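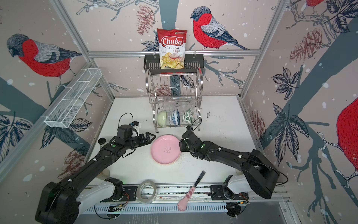 Who owns the house next door?

For two years the tenants of a terrace in Norkstead paid their rent to a company they had never heard of. The letters came from Govness Lettings, which collected the money and sent out the plumber. Govness, when asked, said it acted for a client. The client was a company called Tudose Holdings, and Tudose Holdings was registered at the address of a firm that forms companies for other people.

When the damp got bad enough for a formal complaint, the tenants wanted to know who to name in it. The letting agent was the wrong party. The company on the title had one director, and that director was another company. A letter sent to the registered office came back unopened.

None of this is against the law. A company may own a house, and another company may own that one. It can be done for ordinary reasons, such as keeping one property's debts apart from another's, or letting members of a family hold shares in a building without putting all their names on the deeds. Accountants set up arrangements like this every week and most of them are dull.

The trouble starts when the chain leaves the country. A title register will tell you which company owns a building. It may not tell you who stands behind the company, and if that company was formed somewhere with a closed register, the trail can stop there. Rules on declaring the real owners of overseas companies have been tightened, but trusts remain a weak point. A trustee can be named as the owner while the people who benefit stay out of public view.

Dillammont, a small research group that looks into property ownership, spent the early part of this year on Norkstead town centre. It bought the title documents street by street and then tried to follow each company back to a living person. It got stuck at 40 addresses. They included a closed department store, a car park, several flats above shops and the terrace with the damp.

The work is slow and mostly clerical. A researcher starts with the title, which gives the company name and number. The company's own filings come next, then the filings of whoever holds its shares. Misspelt names cause a good deal of trouble. So do old addresses, which stay on documents long after everyone has moved out. Charges on the property – mortgages and other loans – are often more useful than the ownership papers, as a lender will usually want a signature from somebody real.

It was a charge that moved the terrace along. A loan document filed in June carried the same correspondence address as two other companies, both with proper accounts and both linked to a developer already known in the town. That did not prove who owned the houses. It did give the council's housing officers somewhere to send a notice, and the notice was answered within the month.

Councils have powers to demand this sort of information, though they use them unevenly. A request has to be drafted, served and chased, and a housing team that is short of staff will put its time into inspections first. Smaller authorities often have no one trained to read company accounts. Norkstead has now agreed to share its list of problem addresses with its neighbours, in the hope that the same names will turn up on both sides of the boundary.

People in the property trade have a fair point about privacy. Some owners have good cause to keep their home address off a public document, and there are ways to protect them. A rented terrace held through a chain of companies is a different case, and the tenants' request was a modest one. They wanted a name and an address that would accept a letter.

The repairs began this summer. Rent is still paid to Govness, and Tudose Holdings is still on the title. The other addresses on the Dillammont list are being worked through in order of street, with the car park next.

27/08/2026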